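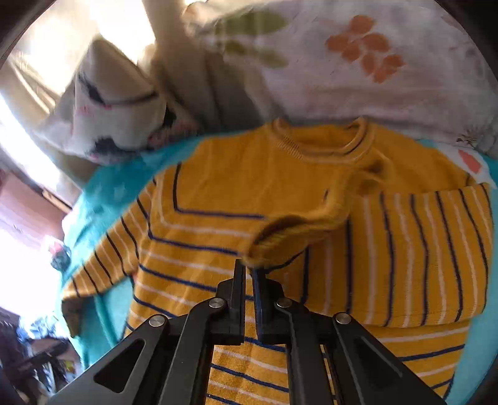
Striped jumper, mustard with navy and white, on the turquoise blanket.

Home | Notebook | Stations | Kit | Archive | Search

Shake bench notebook — March

Came in early to have a go at the noise on the Perkton station before the road gets busy, and of course the road was already busy. Quarry lorries from before six. You can see every one of them on the vertical as a fat little cigar shape, and the horizontals are worse. I'd hoped the new pit would be deep enough to calm that down. It has helped a bit, on the vertical anyway, but the east-west channel still looks like somebody is dragging furniture across it.

06:40. Pulled last night's record off the Flotwood sensor to compare. Flotwood is so much quieter it's almost unfair (bedrock, sheep, one farm track). Between two and four in the morning the background there is lovely, just the slow sea swell rolling underneath everything. Perkton over the same two hours has the swell too, if you filter for it, but there's a steady hum sitting on top that I can't pin on traffic. My money is on the pump at the bottom of the field. Need to ask when it runs.

07:15. Right, the big one. The distant quake we all got excited about did come through on both stations, and I've now picked the first arrivals by hand. Flotwood is easy, clean as you like, a proper sharp kick upwards. At Perkton I've moved my pick four times and I'm still not in love with it. The automatic picker puts it a good second and a half later than I do, and I think it's waiting for the first wiggle that climbs out of the lorry noise. I'm going with mine, marked as a poor one. Please don't tidy it up to match the machine, whoever does the next pass!

The S wave is a mess at both. I can see where the character of the trace changes but I couldn't put a pencil point on it, so I've left a range. Surface waves are gorgeous though — long, smooth, and still going more than half an hour after the first arrival. I've printed the whole drum-style plot and stuck it on the wall over the sink, where it replaces the one that got tea on it.

08:30. Clock check. Perkton had lost the satellite signal for part of the night, which I only found because I went looking. The log says it was free-running for 117 minutes and then locked again. The jump when it came back was small, 14 milliseconds, so for a distant event it makes no odds, but if we want to use the same night for the little local ones it does matter. I've written a note in the station file. The antenna is under that hawthorn again, and the hawthorn has grown. Secateurs next visit.

09:10. Shake table. Spent far too long getting it to sit level, and then found one of the feet had worked loose. Tightened it, levelled it again, ran the slow sweep with the Tseng geophone bolted to the top plate. I wanted its response below two cycles a second, where the sheet that came with it goes a bit vague. What I got was a nice smooth drop-off, and then a horrible spike that came back in exactly the same place on all three runs. Swapped the cable, same spike. Swapped the geophone for the old spare and there it was again, so it's the table and not the sensor. I suspect the arm that joins the motor to the plate. Greased it, ran it again, and the spike is smaller but still there. To be continued.

Also, the gain. I had the amplifier set at 1,000 for the first run and clipped the top off everything, so ignore run one. I've left the file where it is with CLIPPED in the name so that I don't fool myself with it in six months' time.

10:45. Coffee, and a read through the old felt reports that came with the Dimeo box. I love these. They're the cards people filled in and posted after the tremor, and there's so much in them that no instrument would ever give you. One person had every picture on the north wall hanging crooked and none on the east wall. Another was sure it was the boiler and went down to shout at it. Several heard it before they felt it, a sort of low rumble, and one says the pheasants went off first (they do, I've heard it myself with a quarry blast).

I've started turning the cards into intensities and it's slower than I thought. The trouble is that people write down what frightened them, and a rattling cupboard upstairs at night frightens you a lot more than the same rattle in the kitchen at noon. So I'm trying to go by what moved and where they were, and to leave the adjectives alone. Did 30 of them this morning. Most come out as a three or a four on the scale. There's one five, from the village on the river gravels, and I'd like to believe it because soft ground would do just that, but it's a single card and it mentions a chimney that may have been on its way down already. Put it in as four to five with a query.

12:20. Tried plotting the cards on the map over lunch. The strongest shaking doesn't sit on top of the located epicentre at all, it's off to the south-west along the valley. That could be the ground, or it could be where the houses are. There's hardly anyone living to the north, so a blank on that side means very little. I want to shade the empty bits differently, so they don't look like "no shaking felt".

14:00. Back to Perkton noise, as I can't leave it alone. Made a plot of noise against hour of the day for the past fortnight and the hum goes on and off in blocks, with sharp edges. Nothing natural does that. It has to be the pump, or something very like it. If it is, we could either move the pit up to the top hedge or just cut that narrow band out. I'd sooner move it, but that's a day's digging and the ground up there is solid clay.

Still to do:
— Find out the pump hours at Perkton
— Trim hawthorn, refit antenna higher up
— Take the arm off the shake table and look at the bearing
— Rest of the Dimeo cards, starting with the river villages
— Second opinion on my Perkton pick (look at the raw trace first, please, before you see mine)

15:30. Last thing. While I was packing up there was a small local blip on Flotwood, two little bursts close together, nothing at all on Perkton. Might be a blast, but the first motion looks down to me, and a blast ought to push up everywhere. Saved ten minutes either side of it. I'll have a proper look tomorrow with the filter on.

Recent entries
Digging the Perkton pit, part two
Why the Flotwood trace goes furry in a gale
Shake table: new motor, old problems
Opening the Dimeo box
Picking first arrivals without fooling yourself

Contact the bench | Copyright the notebook authors | Back to top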